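How to Set Up a White Table for Color Mixing

Clear the table first and wipe it down with a damp cloth. Let it dry before you put any glass on it. Bags and notebooks go on the floor.

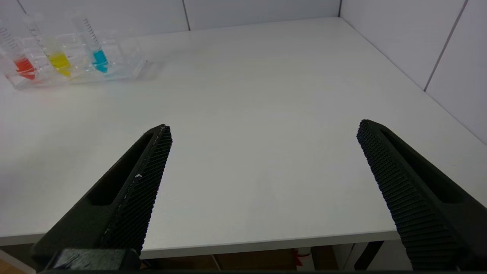
Graduated tubes need a fixed place before any liquid comes out. Pick a back corner and leave them there for the whole session. A clear plastic rack with three tubes standing in a row takes up very little of the tabletop, and the middle stays open for pouring. Turn the markings toward you so you can read them without lifting a tube.

Next, make the yellow. Put 200 ml of water in a pitcher and stir in food coloring one drop at a time. Pour only a little into a beaker to start with. A shallow layer at the bottom is enough to judge the color against the white surface, and you can top it up later. Keep a plastic bowl next to the beaker for rinse water, and empty it when it turns cloudy.

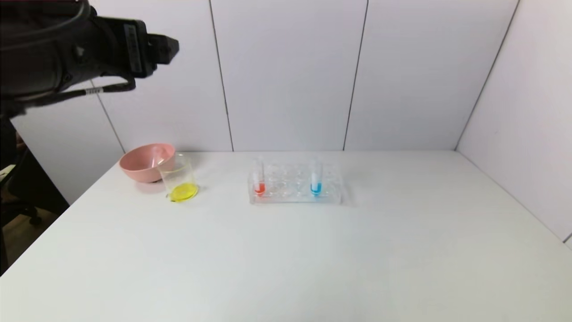

Bogdan Śliwiński wrote in to say that he adds the coloring with a pipette, and that the bottle cap gave him a different yellow every time. A pipette works well. Rinse it between colors.

For the second color, repeat the steps with a clean beaker. Write the number of drops on a strip of tape and stick it to the glass. Read each level with your eyes even with the surface of the liquid.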